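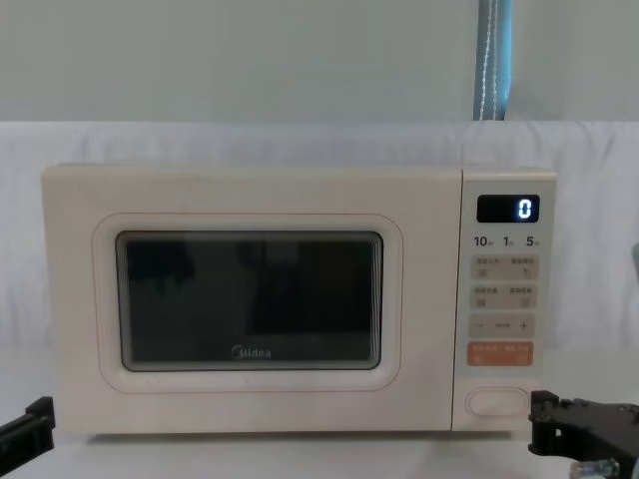
Fanni Csonka wrote in after my short note in June to say that she had looked at the Pleltbridge bench kit and couldn't see what you get for the money apart from some brackets and a cable loom. She also asked how long it stays in calibration once two arms are pulling on the same bench. Both are fair points and I'll try to answer them.

Pleltbridge Bench Kit, two-arm version
Reviewed by Barnabás Boros
Nov 5, 2018

What it is

The kit is everything in a two-arm cell except the arms, the hands and the computer. In our box there were two base plates with risers, a mast for the cameras, two cable looms, a pair of wrist change plates, a calibration board, an emergency stop box and the Pleltbridge setup software on a memory stick. The price was £2959 with delivery. You supply the table.

We have had it in the workshop at Elten for over 70 hours of running. Most of that has been spent on a microwave oven: opening the door, putting a dish in, closing up and pressing keys. A microwave is a good test of a cell. The door release needs a firm push in the right spot, the door then has to be swung clear, and the keys are small and close together. If a base has moved by a few millimetres you'll find out at the keys first.

Unpacking and base plates

The plates come ready drilled, and the holes lined up with our arms without any filing. The bolts are supplied in bags marked by step. One bag was short by a washer, and we took one from stock.

You fix the plates to the table through a paper template. The template is fine but it stretches if you pull it flat with tape, so lay it down loose and put a weight on each corner. Hậu Phan did our left side and I did the right, and mine had to come off again because I had read the template from the wrong side. The arrows are printed very faintly. A thicker line would have saved me an hour.

The torque figures are on the last page of the manual and nowhere else. Write them on the plates with a paint pen. Check them again after the first day's running, when two of ours had gone slack, and then weekly. They have held since.

Cameras and backdrop

The mast carries one camera at head height and has a clamp lower down for a second at chest height. Both clamps are good. They have a proper thread and a locking ring, and neither has crept. The head camera is the one you want for an open door and for looking down past the hands. The chest camera is better for the front of the oven and the display, though the bottom corners of its view are where the grippers come in, and you'll need to allow for that if your software expects a clear front panel.

We hung plain white cloth behind the oven. The manual suggests a painted board, which would be flatter, but cloth can be taken down when somebody needs the wall. It creases. It hasn't caused a detection fault that I could trace. A white oven on a pale table in front of white cloth isn't much contrast, and I expected trouble finding the edges of the casing. In practice the dark window gives the software plenty to hold on to.

Reflections in that window were more of a nuisance. The tinted glass picks up shapes from the room, and the detector twice took one for an object on the turntable. Kinga Jakab masked out the glass whenever the door is known to be shut, and the fault went away. The software lets you draw such a mask by hand, but you have to save it under a new name each time or it goes back to the factory one on restart. This isn't in the manual.

Changing the ends

The change plates are the part of the kit I would buy again on their own. We run two-finger grippers for some jobs and multi-fingered hands for others, and before this the swap meant four screws, a lost screw, and a fresh calibration. With the plates you turn a collar, lift the old one off, seat the new one and turn the collar back. The locating pins are a close fit, so wipe them first.

The connector is less good. It sits where a cable with any stiffness in it pushes sideways on the plug, and after a fortnight the right one had begun to drop out during wrist turns. Ferenc Bozsik made a small clip to take the load and we've had no drop-outs since. Pleltbridge's support line answered the same day and said a revised loom was coming, but they didn't say when, and they didn't offer to send one.

After each swap you have to tell the software what is fitted. It doesn't know by itself. Get it wrong and the arm will think its fingertips are 70 mm from where they are, which on our first attempt put a finger hard against the oven casing before I got to the stop button. Nothing broke. We now do every first move after a swap at the slowest speed, with one person on the stop box and the oven door open so that there's 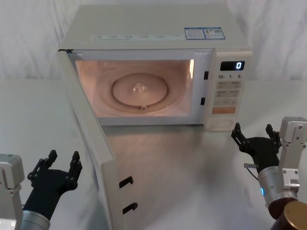
room for a mistake in front of the cavity. From there we run each arm in turn to a taught point in clear air, look at it, and only then let it go near the oven. It adds five minutes and I'd keep doing it even if the software learned to recognise what was on the wrist.

The open door is also the thing to plan your rest positions around. When it is out at full swing it takes up a good deal of the left side of the bench, and an arm sent home by the shortest path will go straight through it. The kit comes with a single home position per arm. Make a second one for when the door is open, lower and further out, and set the software to ask which one applies.

Calibration

The board is stiff, flat and well printed. You stand it where the oven will go, run the routine and both arms and both cameras are tied together in one pass. The routine takes a while and there is no progress bar, so the first time we thought it had hung and pulled the plug. It hadn't.

To answer Fanni's question, ours drifts. I checked it at the end of each session against a mark on the table. In the first week both arms wandered, which was the slack bolts. Once those were dealt with the left arm stayed put and the right arm still moved slightly over a long session. I put that down to the table, which is lighter at that end. A bracing bar underneath helped. We recalibrate every Tuesday-type job list, in other words once a week, and after any knock.

We also borrowed an Emitero probe to check the board's own figures. They agreed closely enough that I wouldn't spend money on a probe for this sort of work. If you already have one, the software will read its files, but only through the import menu, and only one arm at a time.

Setting the oven in place

Pleltbridge sells a set of corner stops for holding whatever you are working on. They weren't in our box and we haven't missed them. We used four rubber-faced stops from Petrauskas, stuck down under the edges of the oven. Pushing the door release shoves the whole oven backwards a little, and without stops it walks. After a dozen cycles the arm would be pressing the edge of the button, and soon after that it would be pressing nothing.

The same goes for the keys. Ours has 10, 1 and 5 in a row under the display, and we taught the points from the chest camera view with the oven hard up against the stops. Teach them with the display reading 0 and the door shut, and save a reference picture at the same moment. When something goes wrong later you can lay the new picture over the old one and see straight away whether the oven has moved or the camera has.

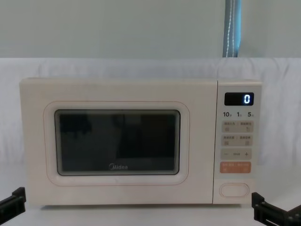
The oven on the bench with its door shut and the display at 0, a gripper low on each side.

Looking after it

There isn't much to do. Wipe the pins and the camera lenses, check the bolts, look along the looms for rubbing. The sleeve on our left loom has begun to fray where it passes over the edge of the riser, and a strip of edging has stopped it getting worse. Keep the casing of the oven clean as well, or the fingers start to slip on the door.

The stop box wants testing at the start of every session. The button has a good solid action. Its cable is too short to reach anyone standing behind the bench, and the extension is sold separately, which I think is mean on a safety part.

Good points
Change plates, camera clamps, calibration board. Base plates drilled accurately.

Bad points
Faint template, stiff cable at the wrist connector, short stop cable. Masks that don't save properly. Torque figures hidden at the back.

Would I buy it

For two arms on a fixed bench, yes. We could have made the plates and the mast ourselves for less, and Ferenc would say we should have. The looms and the change plates would have taken us far longer. If you never swap the ends of your arms, a good part of the price is for something you won't use, and I'd ask Pleltbridge whether they will sell you the kit without them. They told me they would consider it on request.

I'll add a note when the new loom arrives.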